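Coverage Numbers for the Farkville Test Suites

README and data card, second revision, 8/25/22
Maintained by Dalva Arruda

What this is

A set of line and branch coverage reports collected from the Farkville code base, one report per module per nightly build, with the test logs that produced them. People asked for it so they could study how coverage moves over time. I put it together, and I have doubts about a good deal of it, so please read the sections on problems before you make a chart.

The short version: the reports are a fair record of what the coverage tool said. How well that matches what the tests did is a separate question, and in several modules the match is poor.

What is in it

There are 3,000 report files covering 226 modules. Most modules are Java. A smaller group is Python called from a Java build, and that group is where most of the trouble lives.

Each report comes with:

the raw coverage output as the tool wrote it
a flattened version, one row per source file
the console log from the test run
a small text file with the build number, the branch and the tool version

The flattened version was made by a script, flatten.py, which is in the tools folder. If the raw output and the flattened row disagree, trust the raw output and send me a note. I fixed one such bug in July, where files with a space in the path were dropped without a warning. I would not bet on it being the last.

How it was collected

The build server runs the full suite every night. When it finishes, a job copies the coverage output to the share on Turton and renames it by module and build. Nothing is collected from developer machines. An early plan was to accept reports from anyone who cared to upload one, and I turned that down, as local runs skip whatever the person running them finds slow.

The nightly job has a time limit. If the suite runs past it, the server kills the job and keeps the partial report. Partial reports look exactly like complete ones. The only way to tell is the last line of the console log, which should say the suite finished. I have marked the ones I found in a column called partial. A blank in that column means I did not find a reason to mark it, and you should not read it as a promise.

Columns in the flattened files

module: the name from the build file. Three modules were renamed during collection and appear under both names. See renames.txt.

path: path to the source file, relative to the module root.

lines_total: lines the tool thinks can be run. It does not agree with any line count you will make yourself.

lines_hit: lines the tool thinks were run.

branches_total and branches_hit: the same for branches. Empty for Python before the tool upgrade. Empty means not measured. Please do not fill these with zero.

tests_run: number of tests the runner reported. Read the next section before using this one.

partial: yes, or blank.

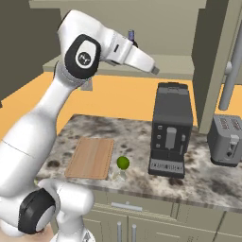 Simulated arm with its gripper above the countertop.

Known problem: tests_run is zero when it should not be

In the mixed modules, the Python tests are started by a shell call from the Java build. The Java test runner does not know they exist. It reports that it ran no tests, the coverage tool picks up that number, and the report says tests_run is 0. Meanwhile the console log shows Python tests passing one after another.

Josué Dantas wrote a patch that reads the count from the Python log and merges it in. It works for the modules he tried. It also counts skipped tests as run, which I think is wrong and he thinks is a matter of taste. We left the patch out of the main files. It is in tools/merge_python_counts.py if you want it, with a switch to leave out skipped tests, off by default because that is how he wrote it.

If you only want rows you can lean on, drop every row where tests_run is 0 and the console log is longer than 400 lines. That rule is crude. It throws out some good rows and I have not found a better one.

Known problem: generated code

Several modules include code written by a generator at build time. Some module owners exclude it from coverage and some do not. The Molimville client is the worst case. Most of its source is generated, almost all of that gets touched by a single startup test, and its coverage looks wonderful as a result. When the owners added an exclusion rule, the percentage fell hard overnight. No tests were removed. Anyone fitting a trend line through that module should know about the drop, and the build where it happens is listed in events.txt.

I have not tried to clean this up across the data. Doing so would mean deciding what counts as generated, and the headers in those files are not consistent enough to do that by script.

Known problem: retries

The build server retries a failing test module up to 2 times. Coverage from all attempts is added together. A line reached only in a failed attempt still shows up as hit, even if the passing attempt took another path. I raised this with the people who run the server and was told it makes little difference. Maybe. I have not seen the measurement behind that answer. Retries are visible in the console log as a second or third banner with the module name, so the check can be done by anyone with an afternoon.

What you can reasonably do with it

Comparing one module with itself over a stretch where the tool version, the exclusion rules and the name all stay the same is fine. Looking at how often reports go missing is fine too, and I think more interesting than the percentages. The console logs have been useful for work on slow tests, as the timings are printed per test class.

The Fagundes parser modules are the cleanest part of the set. They are pure Java, have no generated code, and finish well inside the time limit. Start there if you are writing scripts against the format.

What I would not do with it

Rank modules by coverage. Rank teams by coverage. Predict bugs from coverage without joining in something about how often the code changes. I have been sent two write-ups that did the first of these, and both had the Molimville client near the top.

I would also be careful with any claim that coverage rose after a team took up some new practice. Around the same time as the practice in question, the coverage tool was upgraded and began to count one-line lambdas differently. The size of that effect varies by module and I have not worked it out.

Getting started

Unpack the archive somewhere with room to spare. The logs are most of it.

Run the checker from the top folder:

python tools/check.py --all

It compares each file with the checksum list and prints the names of any that differ. It will also complain about missing branch data in older Python reports. Those complaints can be ignored. An exit code of 1 with only those complaints is normal, and yes, that should be changed.

To rebuild the flattened files from raw:

python tools/flatten.py raw/ flat/

The script needs Python 3.8 or later. It has been run on Linux. Somebody reported that it works on Windows if the paths are short. I have not tried.

To look at one module:

python tools/show.py --module fagundes-core --build latest

Note that latest means the latest build in the archive, going by build number. Build numbers were reset once, so for a handful of modules latest gives you something old. Pass the build number yourself if it matters.

Missing data

Reports are missing wherever the server was down, the share was full, or the copy job failed quietly. The share was full more often than I would like to admit. Gaps are left as gaps. An earlier revision carried the last known value forward, and that has been taken out. If you have the first revision, delete it.

Sensitive content

Console logs were passed through a filter that removes host names, user names and anything shaped like a token. Filters like that miss things. If you come across a password or a key, write to me first and please do not open a public ticket with the string pasted into it.

Changes since the first revision

Removed carried-forward values.
Added the partial column.
Fixed dropped paths with spaces.
Added renames.txt and events.txt.
Moved the count-merging patch to tools, not applied.

Open questions

Whether the retry effect is as small as claimed.
Whether tests_run should be dropped from the flattened files altogether. I lean toward yes. Josué does not.
Whether partial reports belong in the main folder or in one of their own.

Reports of errors are welcome, especially with a build number attached. "The numbers look off" is probably true but I can't do much with it.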